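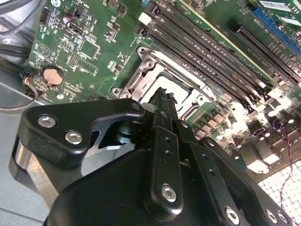 Bent Ingvarsson thinks the whole page could be one line long: if an old office tower still switches on, leave the lid shut and stop reading forums. He has told me this more than once, and I have some sympathy. Most of the towers that come into Fliltorier with "something wrong with the processor" have something else wrong with them, usually a thing somebody did while looking at the processor.

Still, the questions keep coming, so the answers are collected below. They are about second-hand desktop towers, the sort offices get rid of by the pallet. Laptops are on another page.

Is it worth opening the case at all?

Sometimes. If the machine won't start, loses the time whenever it's unplugged, or roars like a hairdryer, yes. If it's slow, probably look at the drive and the amount of memory first, and you can read both of those off the screen without a screwdriver. If it's working and you're just curious, fine, but be clear with yourself that curiosity is the reason.

What do I need before I start?

A cross-head screwdriver that fits, a soft brush, a pot for the screws and a good light. Unplug the mains lead, then hold the power button in for a few seconds. Lay the tower on its side on something flat, panel facing up.

You'll be told you need a kit. The Flullow kit has 60 pieces in it and I have used three of them. The rest are bits for phones.

Do I need an anti-static wrist strap?

They're cheap and they do no harm, if they're clipped to bare metal. Clipped to a painted edge or dangling in mid-air, as I see them in most how-to videos, they are jewellery. Touching the bare metal of the case before you touch a board, and doing it again each time you come back from the kettle, covers most of us. Don't do the work on a nylon carpet in your socks.

The clock is wrong every time I switch on. Is the motherboard dying?

I doubt it. There's a round coin-cell battery on the board, and when it runs down the machine forgets the date and its start-up settings. It's the cheapest repair on this page and people have been sold new computers over it.
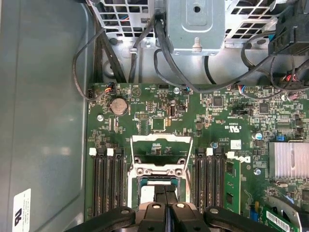 Read the number stamped on the old cell and buy the same, from a shop that sells enough of them for the stock to be fresh. Multipacks from a market stall are a false economy. Ease the clip back with a fingernail or a plastic tool, note which way up the old one was, and press the new one in until it clicks. Then go into the set-up screen and put the date right. If the time is lost again after a night unplugged, come back and worry about the board.

One caution. Some towers start up in a different drive mode once the settings have been lost, and then complain that there's nothing to boot from. Photograph the set-up pages before you change the cell. Lai-ching Man didn't, and was still trying combinations at 2 in the morning.

There are cables everywhere. Should I tidy them?

Gently, if they're lying across a fan or blocking the way for air. Otherwise I'd leave them. A factory cable run may look a mess and still be the only one that lets the lid close. I have never measured a drop in temperature from making cables neat, and I've not met anybody who could show me theirs. Use soft ties if you must, and don't pull a drive cable tight round a corner.

Do read what's printed on the board, though. Many boards label the headers in small white letters, and it beats any diagram from a website that may be for the model next door. Write the label on a scrap of masking tape and stick it to the plug before you pull it.

Can I put in a faster processor?

Possibly, and I'd ask why. The faster chips for an old socket hold their price, oddly, and the gain in ordinary use is small. More memory or a solid-state drive is what people tend to notice.

If you're set on it, check three things with the maker's own documents: that the chip fits the socket, that the board's firmware knows about it, and that the cooler can cope. A seller's listing that says "compatible with most office PCs" has told you nothing. 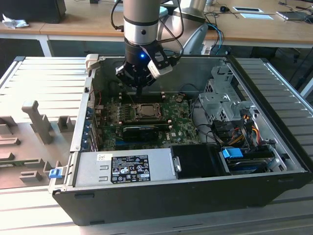
Take the cooler off when the machine has been running for a few minutes and then been unplugged, so that the old paste has softened a bit. Twist slightly before lifting. Let the socket lever up slowly, with a finger on it, and lift the processor straight up by its edges. Once it's out, nothing should touch the inside of the socket, and that includes the brush, a cloth, compressed air at close range and your sleeve. If the contacts in there are the springy sort and you bend one, you will be buying a board.

When the new one goes in, match the marks on the chip to the marks at the socket and set it down. It needs no push. The lever does take some force on many sockets, and it can make an alarming noise while the chip is perfectly all right. If the chip is rocking before you close the lever, stop and take it out again.

Which thermal paste is best?

The one you have, if it isn't dried up. I tried Quaye, which costs 19 pounds a tube, against the unbranded stuff in our drawer, on the same tower in the same room. I couldn't tell them apart with any confidence. A dot the size of a pea is enough on most chips of this sort. Clean off the old layer first with isopropyl alcohol and a lint-free cloth.

And Mitivau contact spray?

The tin says it "restores performance". It cleans things. So does isopropyl, for less. Please don't spray either into a processor socket.

How dusty is too dusty?

If you can't see daylight through the vents, do something about it. Take the machine outdoors if it's dry, brush the dust loose and hold the fan blades still while you do it. I'm wary of vacuum cleaners near boards, and warier still of people who tell me they've always used one and it's been fine. Leave the power supply closed. It can hold a charge after it's been unplugged, and there's nothing in there for you to clean.

It worked before I opened it and now it won't start. What have I done?

Probably very little. In the order I'd try them:

Check that the mains lead is in and any switch at the back is on.
Push each memory stick home until the clips close.
Look for the smaller processor power plug, often forgotten when the main one has been seen to.
See that the cooler's fan is plugged in, as some towers refuse to go further without it.
Take out any added card and try again without it.
Listen for beeps or look for a blinking light, and look up the pattern in the maker's manual for that exact model.
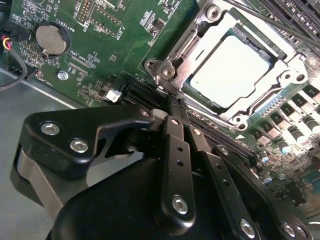 Can I trust a listing that says "fully refurbished"?

I wouldn't, on those two words. They can mean new paste, a new coin cell, a wiped and tested drive and a cleaned case. They can also mean a wipe with a damp cloth. Ask what was replaced and ask for a drive health reading. A seller who has done the work will have the answer to hand. One that I asked in June sent me a photograph of a certificate with nothing filled in.

Feedback scores are not much help either. The last shop I looked at had 271 glowing reviews, and the ones I read were nearly all about how quickly the parcel came.

Do I need to wipe the drive before I pass a tower on?

Yes, properly, with the drive's own erase function or a tool made for that type of drive. Deleting your folders doesn't count and nor does a quick format. If the drive won't respond at all, take it out and keep it, and tell the next owner they'll need to fit their own.

Can you look at mine if I get stuck?

Bring the tower, the power lead and every screw you took out, including the ones you think were spare. Leave the monitor at home. Tell us what you changed, in the order you changed it, even the bit you'd like to skip.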